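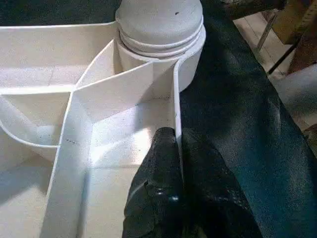
Liya thinks I should stop calling it a robot until it has put something away by itself. Fair. She said it over the phone at breakfast and I had no comeback, being up to my elbows in cable ties at the time.

March, late evening. Gripper over the organizer tray again. The plan is still Gebremedhin's: teach the arm to work in the compartments, one bay at a time, and stay clear of the round container with the domed cap. He is sure the big middle bay is easy. I am less sure. White plastic walls, white floor, gray shadow in the corners, and we expect a small camera to tell one from the other. I have trouble with it myself under the lamp.

Went through the Prandero notes again (Ibsa's name for the control script, don't ask me). They claim 397 clean runs. Whose tray, what light, what counts as clean? Not a word. I wrote to Ibsa about it and got back a thumbs up.

My own count tonight is 5 tries written down, 2 I would show to another person. The black finger pads worry me more than the code does. I want to know what they do against a side wall when the arm comes in at a slant, and the only way to find out is to keep doing it and write down the angle each time. I skipped the angle on the first try. Stupid.

Abrehet wants to show this at the Hundotholm open evening. I said maybe, meaning no. People will clap for anything that moves, and then somebody will ask what it's for, and I'll have to say it sorts small parts slower than I do.

The new servo is 300 and I am not buying it before the old one has been blamed properly.

Tomorrow: lamp lower, angle in the book, call Gebremedhin back.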